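遥操作采厨房台面数据,手柄还是主从臂?顺便问问仿真里视角歪的问题

版块:模仿学习 / 示教与遥操作
发表于 2025-10-14

灰墙下的猫(楼主)
我们组从七月开始做双臂的台面整理任务,先在仿真里采,后面再上实机。场景是从Kozan那套厨房里改的,石纹台面,黑色下柜,墙上挂一幅画,台面上放瓶子、玻璃杯、小盒子和餐具,再加一个杯子和一个长条形的棕色物体。操作员戴头显,两只手柄分别控制左右臂末端,夹爪开合用扳机。

目前攒了1,711条,筛完能用的比预想少很多。主要问题有三个。

第一,右手接近目标物的时候经常先蹭到旁边的东西。杯子放在长条物体边上,手指从侧面进去,杯子十次有三四次会倒。倒了以后操作员有的扶,有的不扶,示教行为不统一。

第二,左臂闲着。大部分动作右手一只就做完了,左臂停在半空,训练出来的策略左臂会莫名其妙地抖。 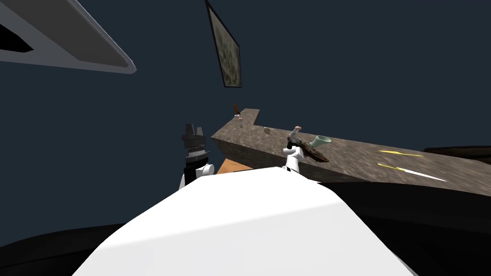

第三是视角。我们用的是跟着机身走的相机,位置低,机身自己就挡掉画面下面一大块,而且整个画面是斜的,台面斜着伸出去。操作员说看久了头晕,深度也判断不准,伸手的时候经常停在物体前面一点,再一点一点往前挪。轨迹里全是这种小碎步。

想问的是:这种情况换主从臂有没有用?还是先改相机?预算只够做一件。

钳工老周
先改相机。深度看不准,换什么输入设备都是碎步。

北纬三十一
不同意楼上。我们去年两种都试过,手柄的碎步有一大半来自手悬空没有支撑,跟看不看得清关系不大。换成主从臂之后,同一个相机,同一批人,单条时长从四十多秒降到二十几秒。主从臂本身有重量和阻尼,手自然就稳。

钳工老周
你们那是实机吧?实机操作员站旁边,眼睛能直接看。楼主是戴头显看仿真画面,两回事。

北纬三十一
实机,但操作员是隔着屏风看屏幕的,专门挡住不让直接看。不然采的数据里人用到了机器人看不到的信息,训练的时候会吃亏。

钳工老周
那这一点我收回。不过斜着的画面还是应该先处理,你们的画面至少是正的吧。

北纬三十一
正的。

fikeo_user_07
用过Fikeo的主从套件,说一下缺点。从臂和主臂构型不一样的话要做重定向,楼主的机器人如果肩宽跟主臂差得多,两手靠近的时候很别扭。另外仿真里没有力反馈,手指碰到东西主臂这边没感觉,杯子照样会倒。第一个问题换设备解决不了。

灰墙下的猫(楼主)
回7楼,构型确实不一样,肩宽差得不少。重定向要自己写?

fikeo_user_07
带了一个基础版,只对齐末端位姿,肘部怎么摆不管。靠近柜子的时候肘容易撞,得自己加约束。我加完用了两个星期。

Mattes Buschmann
我在Andthorpe的实验室做过类似的任务,中文不太好,请见谅。

我的建议是把画面和策略的输入分开考虑。操作员看到的画面可以转正,策略的输入保持原来的斜视角。转正只是旋转,没有增加新的信息,所以不存在北纬说的那个问题。我们这样改了以后,头晕的情况少了,时间也短了一些。花费是一个下午。

关于倒掉的杯子,我不会删除这些数据。我们保留了200条有碰倒的示教,要求操作员必须先把杯子扶起来,再继续任务。策略在测试时也学会了扶杯子,虽然成功率不高。

北纬三十一
保留失败恢复的数据我赞成,但前提是规则写死。楼主现在的情况是有人扶有人不扶,这种混着放进去比不放还差。建议旧数据里碰倒的单独打标签,先不参与训练。

钳工老周
扶杯子那一段最好单独切出来当一个子任务,提示语也写不一样的,“扶起杯子”和“拿起物体”分开。

小满不满
插一句,左臂抖的问题大家都没回。我们遇到过,原因是操作员左手虽然没任务,但手柄一直在跟踪,人手微微晃动全录进去了。你把左臂末端的速度画出来看一眼,八成不是零。

处理办法很简单,加一个离合键,不按的时候手臂锁住。已经采的数据可以后处理,速度低于阈值的段落直接拉成静止。阈值别太大,否则右手那种慢慢靠近的动作也会被抹掉,只对左臂做就行。

灰墙下的猫(楼主)
回13楼,刚画了,真的不是零,一直有低幅晃动。离合键我们有,但默认是常开,没人按过。今晚改成默认锁住。

小满不满
改完记得让操作员练几条再正式采。刚改的时候他们会忘了按,左手比划半天手臂不动,然后一按就跳。按下那一刻要以当前位置做零点,不能直接跟绝对位置。

灰墙下的猫(楼主)
我们是绝对位置。那这个也得改。

clel_gate
做数据的,说点别的。1,711条全在同一个厨房布局里采的吗?如果物体位置变化不大,条数再多也没多少用。我们在Clelgate的项目里后来把采集顺序改了,每条之前随机摆一次物体,瓶子和杯子的距离也随机,不准连续两条用同样的摆法。采得慢,总数少了,测试反而好看一些。

钳工老周
随机摆可以,但别把物体随机到机身挡住的地方。我见过有人随机完一批,目标物一半在盲区,操作员靠记忆伸手。

灰墙下的猫(楼主)
布局基本固定,只有目标物在一小块范围里变。随机化脚本有,当时怕操作员累就关了。

汇总一下接下来的安排:
1. 操作员画面转正,策略输入不动。
2. 左臂离合默认锁住,改成相对位置控制。
3. 碰倒杯子的旧数据打标签挑出来,新采的一律先扶再做,单独切段。
4. 打开随机摆放,加一条可见性检查。
主从臂先不买。先采170条新的,跟旧数据里随机抽的同样条数对比。

北纬三十一
对比的时候两边操作员要一样,不然比的是人。还有,我仍然觉得你最后会买主从臂。

fikeo_user_07
要买的话先借一套试,肩宽那个问题不试不知道。

Mattes Buschmann
请在对比的时候也记录每条的时长。只看成功率,170条可能看不出差别。

灰墙下的猫(楼主)
时长一直有记。操作员还是原来那两位,周末前能采完,结果我更新在这个帖子里。

小满不满
蹲一个左臂的结果。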